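January, early morning

I could not sleep after four, so I made tea and sat by the window in the kitchen with the choir folder on my knees. The street was still dark. A man was scraping ice from his car with what looked like a bank card, and it took him a very long time.

The concert is in 11 weeks. Lowri Jarman, who conducts us, told us yesterday that we will sing the whole Korncombe Mass without scores. She said it in a light voice, as if she was telling us that the heating would be repaired. The piece is 90 pages in my edition. I know well perhaps the first twelve of them. The alto line in the second part moves always by small steps, and small steps are harder for me to remember than big jumps. When I was a child in school we learned long poems by heart and I was good at it, but those were in my own language and I was nine.

I have tried to make a method. I write out the words on one side of a sheet and I put little hills and valleys over the syllables for the melody. Then I cover it with my hand and sing it very quietly, because the walls in this building are thin and the neighbor works nights. Meron Lemma says I should learn it from the end to the beginning, so that when I sing it I am always walking toward the part that I know best. She sang in a church choir in Grendmont for many years before she moved here, and she learned everything like this. I tried it last night with the last four pages. I must admit that it went better than I expected, only now I have the final Amen in my head all day and nothing else. I sang it in the elevator. A woman got in at the third floor and I had to pretend that I was coughing.

At rehearsal I still have a problem with the word "dona". I make the o too open, and Lowri stops and looks at the altos in general, but I know she means me. She is very polite about it. She asked all of us to say it with a round mouth, "like you want to keep a small plum inside." I wrote that down on the score. My score is full of such notes: plum, lighter, don't push, wait for tenors, WAIT FOR TENORS. If I must sing without it I will miss these notes more than the music.

After the break we sang the slow part standing in a circle, mixed, so that I had a bass on my left and a soprano on my right. I was afraid before, but when it started I could hear my own line very clearly, because no other alto was near me to hide it. In one place I was wrong for 3 bars and then I found the way back by myself. I was so pleased that I missed the next entrance.

Walking home with Meron, we talked about why we do this. It costs 260 for the year, which is not a small amount for me, and every winter I think that I will stop. She said that on the bus going there she is always tired and on the bus going home she never is. I have the same feeling, but I had not put it in words. We bought bread at Kuson just before they closed and the girl gave us two buns that were left over. We ate them in the street with our gloves on – sesame, a little dry, very good.

I should write also about the black dress. The rule is long sleeves and below the knee, and mine has become tight in the shoulders. Meron knows a tailor, Admasu, near the post office, who can put a piece of cloth under the arm so that one can breathe. I will go there when I have my pay. I don't want to buy a new one for a single evening, even if there will be a second concert in summer, maybe, if the church agrees.

It is almost seven now and there is a light on across the street. My tea is cold. Today I want to learn pages 20 to 24, from the end to the beginning, and to call my sister, who will ask me if I eat enough. Then I will ask her if she remembers the poem about the river, because I lost the third verse last night in bed and it annoyed me more than the Mass.
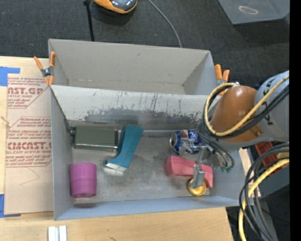
I think it begins with the boat, or with the boatman's mother. She will know. She was always the one who stood behind the door and whispered the next line to me.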